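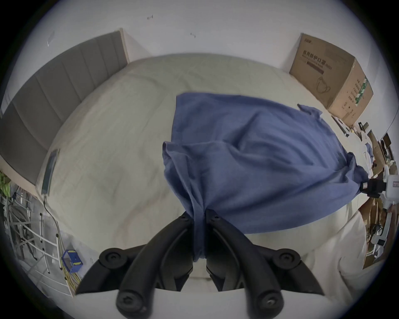
Blue cloth on an off-white sheet. Spare-room rentals in Andemach get new rules in July.

ANDEMACH - Anyone renting out a spare bedroom in town will need a permit starting in July, after a 5-hour council meeting that ran past 11 p.m. and ended in a split vote.

The permit covers any room let for fewer than 30 nights at a stretch. Whole houses are already covered by the older rule. Single rooms weren't, until now.

What changes: a permit number on every listing, a working smoke alarm in the bedroom and another in the hall, a parking space on the property or a signed note from a neighbor. Quiet hours from 10 p.m. to 7 a.m. Fee is two dollars per guest per night, paid quarterly. First payment due in October.

Town hall says 146 rooms are being advertised inside town limits right now. Most of them on the hill streets above the rail stop, where you can walk to the lake. The town clerk's office logged 469 complaints tied to short stays last year, parking far and away the biggest chunk, then trash cans left out, then noise. Some of those were repeat calls from the same few blocks, the clerk's report noted.

Opponents wanted single rooms left alone. Their point, made several times over the evening, was that a host who sleeps down the hall is not going to put up with a party. Supporters said the parking problem is the same wether the owner is home or not.

An amendment to drop the fee for hosts over 65 failed. One to delay everything until January also failed. A third, giving hosts seven days to fix a violation before any fine, passed without much talk.
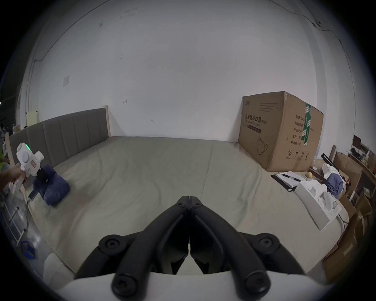
Seven days is too short if the problem is wiring and the only electrician in town is booked out three weeks, one host told the council, asking for 30. The council kept it at seven but told staff to accept a dated work order as proof that repairs are under way.

Neighboring Pirkulmont brought in a similar permit two years ago and charges more for it. Its council dropped the parking requirement after one season. Andemach staff were asked why and said they'd have to get back on that.

Husov Street residents get one extra item. No guest parking on the east side during the summer, permit or no permit, because of the bus turnaround. Signs go up before the rules kick in. Radonjić Field will have overflow parking on weekends, free, no overnight.

Permit forms will be at town hall, first floor, the window on the left. Online version is suposed to follow. Bring a photo ID, proof of address and a sketch of the floor showing exits. Sketch can be by hand. Hosts who already filed under the whole-house rule don't have to file twice.

Inspections start in the fall. Council takes up the bus turnaround budget at its next meeting.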